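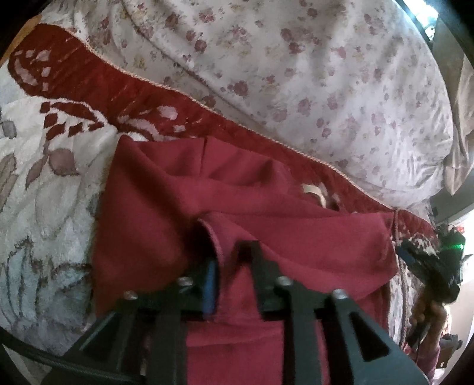
## Winter bedding: washing, storing and passing it on

The Drovbridge laundry room will switch to its spring hours in March, which means the big machines are free for bedding through the end of February. Most households in the building have at least one heavy blanket or comforter that doesn't fit in an apartment washer, and every year the line gets long once the weather turns. If you can wash yours early, do.

The two large front loaders are the ones against the back wall. They take a king-size comforter, but only one at a time. Last spring a number of people put in a comforter and a set of sheets together, and the sheets came out clean while the middle of the comforter was still dry. Run them separately. The small top loaders near the door are fine for sheets, pillowcases and thin throws.

**Before you wash**

Check the label first. Cotton and polyester blankets can nearly always go in on warm. Wool should be washed cold on the gentle cycle or taken to a cleaner, and it should never go in the dryer on high. If the label has worn off and you don't know what the blanket is made of, treat it like wool.

Look over the seams, too. A small hole in a comforter becomes a large one in the wash, and the filling ends up in the drain filter. A few stitches with doubled thread will hold. They don't have to be pretty.

Dark and bright colors need a load of their own the first few times. Red is the worst for this. One test is to wet a corner, press it with a white paper towel and see if any color comes off. If it does, wash the piece alone in cold water and check again next time. Color-catcher sheets help a little, but don't count on them to save a white duvet cover.

Use less soap than you think you need. For the large machines, the line marked "1" on the cap is enough for a comforter. Too much soap stays in the filling and makes it stiff, and it can also stop the machine with a suds error. If that happens, leave the door shut, wait 15 minutes and run a rinse.

**Drying**

Drying takes longer than washing. A full comforter on medium needs two rounds in the big dryer, and you should take it out between rounds, shake it and turn it over. Feel the corners and the middle before you decide it's finished. Filling that goes into storage damp will smell by summer, and washing it again doesn't always fix that.

Tennis balls do work for breaking up clumps. There is a bag of them on the shelf over the folding table. Please put them back when you're done. We started the winter with 15 and are now down to 6.

Wool blankets can be laid flat on the wooden racks in the drying room. The racks are shared, so leave a note with your apartment number and the time you hung things up. Anything left for more than two days gets folded and moved to the basket by the window.

**Storing**

Cotton bags and old pillowcases are better than plastic for most bedding. Cloth lets air through, and it's easier to tell what's inside if you pin on a scrap of paper. Vacuum bags save a lot of room and are fine for polyester, but down and wool lose their loft if they stay flattened for months. If a vacuum bag is your only choice, let some air back in after you seal it.

The basement lockers on the east side stay dry. The ones on the west side had water on the floor twice since fall, so if yours is over there, keep bedding off the ground or store it upstairs. Maintenance has asked Weltitz, the firm that did the drain work, to come back and look at the low spot by locker 7. We'll put the date on the board when we have it.

Cedar blocks keep moths away for a season or so and then stop smelling. Light sanding brings the smell back. Moths go for wool that has been worn or slept under, so a blanket that went into the bag clean is much less likely to be eaten than one that didn't.

**Passing it on**

The Jedport shelter is taking twin and full blankets until the end of the month. They need to be clean and free of holes. The shelter can't use pillows, electric blankets or mattress pads. Drop them in the blue bin in the lobby between 8 a.m. and 6 p.m. and they'll go over in the building van.

Towels and blankets too worn to give to people can go to the animal rescue on Coetzee Street, stains and all. They want them folded and in a bag, with any fringe or loose trim cut off. Comforters with filling are no good to them, as the dogs pull them apart.

Cloth that's past both of those uses goes in the textile recycling bin behind the building, next to the cardboard. Tie the bag shut. Loose pieces get wet and then the whole bin is turned away.

**Hours and cards**

Through the end of February, the laundry room is open from 7 a.m. to 10 p.m. The last wash should start by 8:30 so there's time to dry. Starting in March, closing moves to 11 p.m.

The card reader on the left-hand large washer is still slow. Hold the card flat against it until the light turns green, and don't tap twice or it will charge you twice. If you've been charged for a load that didn't run, leave a note in the office box with your apartment number, the machine and the time.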